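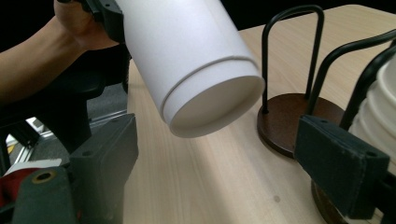 PRESS RELEASE
For immediate use

Zallatbridge traders ask for proof before Meren cup scheme spreads to Canness

Independent cafe owners in Zallatbridge are calling on the district council to hold off extending the Meren takeaway cup scheme to Canness until somebody can show what happens to the cups once they leave the bins.

The scheme began in March. Cafes that join pay a levy on each sleeve of cups they order, and in return customers can drop their used cups into green street bins emptied by the contractor, Schouten. Posters in the high street say that "100% of Meren cups get a second life". The Zallatbridge Independent Traders' Group has asked three times what that second life is. The replies have been friendly, and none of them has answered the question.

What the group has been sent is a four-page summary. It says 568 kilos of material were collected in the first quarter, of which 441 kilos were "accepted for onward processing". The summary does not name the processor. It does not say how much of the weight was cups and how much was lids, napkins, banana skins and leftover coffee, and anyone who has looked into one of those bins at lunchtime will have their own view on that. It gives no account at all of the difference between the two figures.
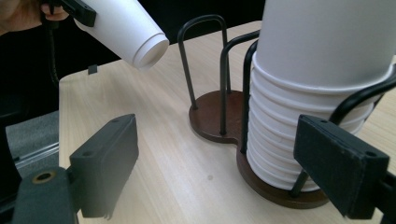 A white paper cup held over a light wood-grain tabletop.

Ratih Tuhumury, who chairs the group and runs a cafe on Bridge Street, said: "I would love this to work. I signed up in the first week and I put the sticker in my window. But I'm charging customers extra on the strength of a poster, and when they ask me where the cups go I have to say I don't know. 'Accepted for onward processing' could mean a paper mill. It could mean a warehouse. I'd like to be told which."

Most takeaway paper cups have a thin plastic lining to stop them leaking, and that lining has to be separated from the paper before the fibre can be used again. It can be done, but it needs the right plant. The group has asked whether Schouten has a contract with such a plant, how far away it is, and who pays for the lorry. It has also asked what happens to a load that is turned away for being too dirty.

The council's own briefing note calls the scheme "cost neutral". Traders doubt this. The levy is paid by cafes, the bins were bought from the street furniture budget, and two of them have already been moved because they blocked the pavement outside the chemist.

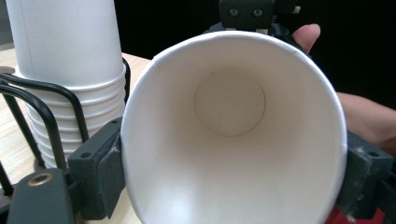
Nor is the group persuaded by the survey quoted in support of the Canness extension. Shoppers were asked whether they would "like to see less waste in the town centre", and most said yes. It is hard to imagine many people saying no. They were not asked whether they had used the bins, whether they knew about the levy, or whether they would sooner have money off for bringing their own mug. Several Zallatbridge cafes offered that discount before Meren arrived, and some have since dropped it because they can't afford to do both.

"Canness is being told this has been a success here," said Tuhumury. "I'd tell traders over there to ask for the paperwork first. If it's good, fine, I'll be the first to say so and I'll buy the coffees."
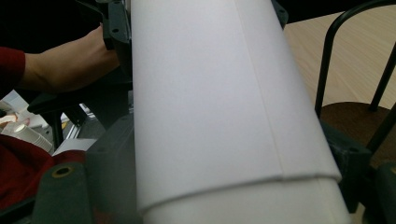
What the group is asking for

The name and location of every site that has received cups collected in Zallatbridge.

Separate weights for cups, other recyclable material and rubbish, published each quarter.

A full set of costs, including bins, emptying and transport.

Removal of the "second life" posters until the claim on them can be backed up.

A delay to the Canness launch until traders in both towns have had a chance to read all of this and put questions to Schouten in public.

Notes to editors

The Zallatbridge Independent Traders' Group represents cafes, bakeries and small shops in the town centre. It takes no money from cup makers or waste firms.

Ratih Tuhumury is available for interview most afternoons after 3pm, when the cafe is quieter. Copies of the group's letters to the council, and the replies, can be sent on request.

ENDS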